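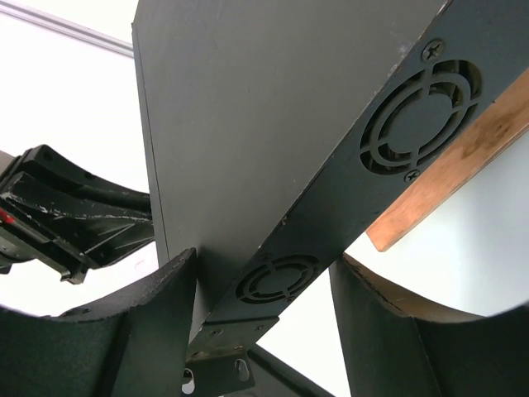

Rapport de projet – page 5

3. Déroulement du projet Brakedent

3.1 Le commutateur

Quand Rirkent nous a cédé un commutateur réseau retiré de son local technique, nous ne savions presque rien de lui. La documentation manquait, la configuration d'origine avait été effacée et le bordereau ne portait qu'un mot : « révisable ». C'était parfait ! Notre objectif était de le remettre en service dans la salle Landry, d'écrire une procédure que la promotion suivante puisse reprendre, et surtout de comprendre enfin ce qu'il y a derrière les schémas du cours de réseaux.

Nous avons commencé par l'arrière, c'est-à-dire par la ventilation. On en parle très peu en cours et c'est dommage, parce que c'est passionnant. L'air traverse tout le boîtier d'une face à l'autre, et le sens du flux doit correspondre à celui de la baie. Si l'on monte un appareil à l'envers des autres, il aspire l'air chaud de ses voisins. Les grilles sont tenues par des vis cruciformes ; nous conseillons de bien appuyer et de choisir le bon embout, car Rogério a abîmé une tête dès la première séance (il tient à ce que ce soit écrit). Un coup de pinceau sec entre les pales, en bloquant l'hélice du doigt, suffit pour la poussière ordinaire.

Au premier démarrage, les ventilateurs tournent à pleine vitesse pendant le test interne. Diane a cru à une panne et a coupé le courant. Au deuxième essai, nous avons attendu, et le bruit est retombé tout seul !

3.2 Manipulation et mise en place

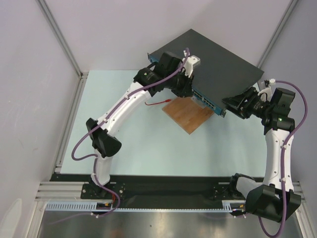
Photo : Yanti Gunawan

Un commutateur de ce format est large et plat, avec un poids mal réparti : le bloc d'alimentation tire vers l'arrière. Nous avons donc retenu une règle simple, inscrite dans la procédure : on le soulève par les deux extrémités à la fois, jamais par la face avant, et on débranche tout avant de le déplacer. La surface de travail doit être dégagée avant la manœuvre. Cela semble évident, mais nous avons perdu une bonne partie d'une matinée de mars à chercher une vis tombée sous un chiffon.

Le montage en baie se fait avec deux équerres vissées sur les côtés. Les nôtres n'étaient pas celles du modèle. Yanti a passé une annonce interne et récupéré une paire compatible chez Stolletti, l'atelier voisin, en échange d'un lot de cordons de 5 mètres dont nous n'avions pas l'usage.

3.3 Les ports et les modules

C'est la partie que nous avons préférée. La face avant accueille des modules optiques amovibles, de type SFP, que l'on change selon la liaison voulue : fibre multimode pour les courtes distances, monomode pour les plus longues. Tout se joue dans ce petit boîtier métallique, et quand on a compris cela, une façade de commutateur se lit comme un plan du réseau. Chaque module a sa languette ou son étrier de verrouillage, qu'il faut manœuvrer avant de tirer. 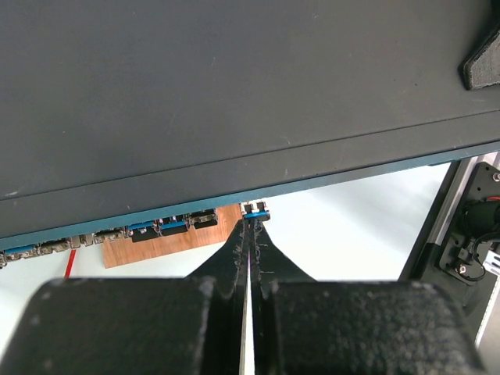

Gholamreza Jafarzadeh nous a fait remarquer, à la soutenance intermédiaire, que nous notions les modules port par port sans jamais noter le sens des fibres. Selon lui, la moitié des pannes de liaison que l'on croit électroniques viennent d'une inversion entre émission et réception, et un tableau sans cette colonne ne servirait à personne.

Il avait raison, et nous avons repris tout le tableau le soir même – avec une colonne de plus, et un code couleur dont Nathalie est très fière. La fiche de relevé comporte maintenant le numéro du port, le type de module, la longueur du cordon, le sens des brins et l'état du connecteur après inspection.

L'autre leçon concerne la propreté. Une poussière invisible à l'œil nu sur l'extrémité d'une fibre peut suffire à dégrader le signal. Le bouchon d'un module reste donc en place tant qu'aucun cordon n'y est raccordé,

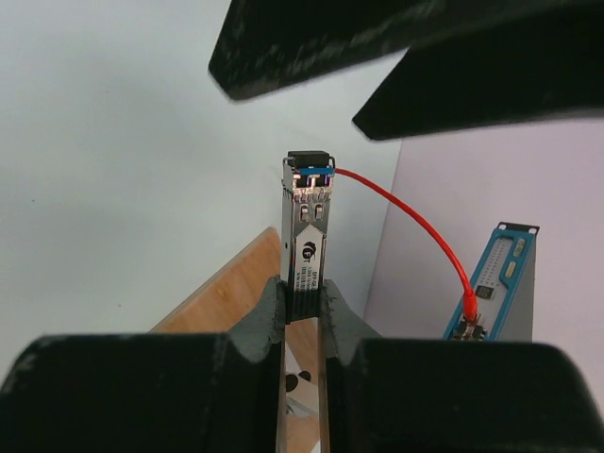

et l'on range les bouchons retirés dans un sachet fermé, jamais dans une poche. Pour les cordons, nous avons fixé un rayon de courbure minimal de 30 mm, sans pli ni collier serré. Nous conseillons de former une boucle souple et de vérifier qu'elle ne passe pas devant la porte de la baie.

3.4 Essais

Nous avons fait 31 essais de liaison, en changeant chaque fois un seul paramètre. Les premiers ont été laborieux : un module refusait de se déclarer, un autre montait puis retombait. Après nettoyage des connecteurs, tout est devenu stable, et nous avons pu faire circuler du trafic pendant 100 minutes sans erreur relevée sur les compteurs. Voir ces zéros défiler a été un vrai plaisir !

Il reste à tester la redondance entre deux liens et à mesurer la consommation à pleine charge. Le relevé complet des ports figure en annexe B, la procédure de démontage en annexe C.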